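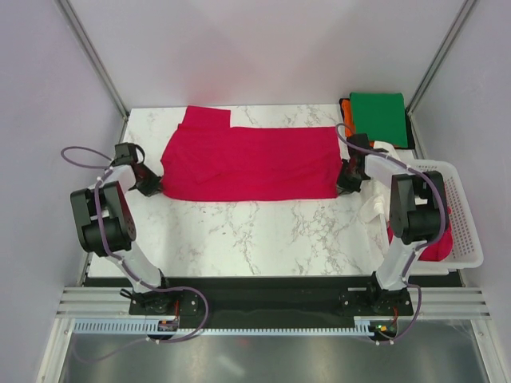 Folding the magenta garment, green one already on the pile

Thread: Long folds or square folds?

prieto_hems
I'm a total convert to the long fold! Sides in, smooth it flat, then halve it. I did 13 tops last night and the drawer shuts again (first time since March). Who else folds like this?

Komar7
Not me. Long folds slump the minute you pull one out from underneath. Squares every time, and I stack them with the heaviest at the bottom.

maite_z
Squares are lovely on a shelf but I've only got deep drawers, so long ones stood on end suit me better. Do give the cloth a proper smooth before the second fold, it makes such a difference!
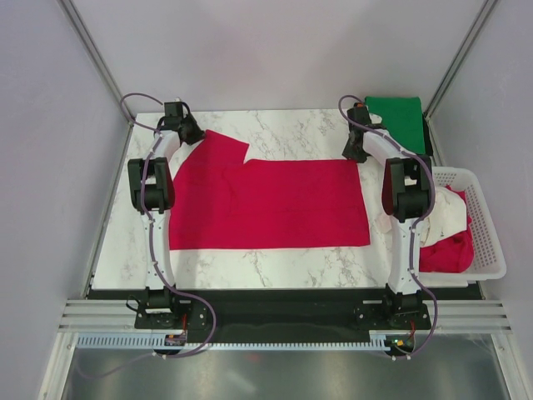

Does it matter if a bit sticks out along the top edge?
Only if you're stacking. Tuck it down before the last fold and the pile will sit level.

Komar7
See, I'd open it out and start again. One lump and the whole pile leans.

prieto_hems
Start again?? With up to 7 more in the basket? I'm tucking it and moving on, life's too short :)
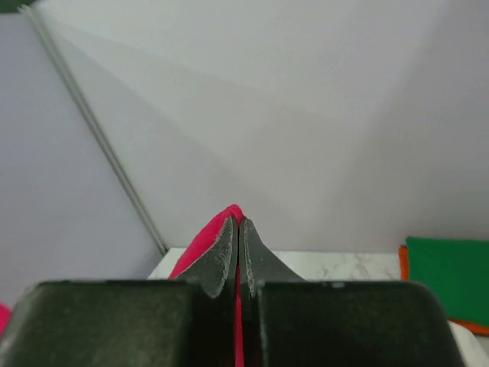
Hirdale Laundry & Linen Club – Folding Board

aarne_v
Fuzzy fabrics are my favourite to fold. They grip themselves, so a long fold stays put far better than it does in slippery stuff. Pinch the edge, lift, lay it over, and press with the flat of your hand.

Komar7
Fine, I'll give you fuzzy ones. Shirts are still squares.

maite_z
Bring on the towels thread!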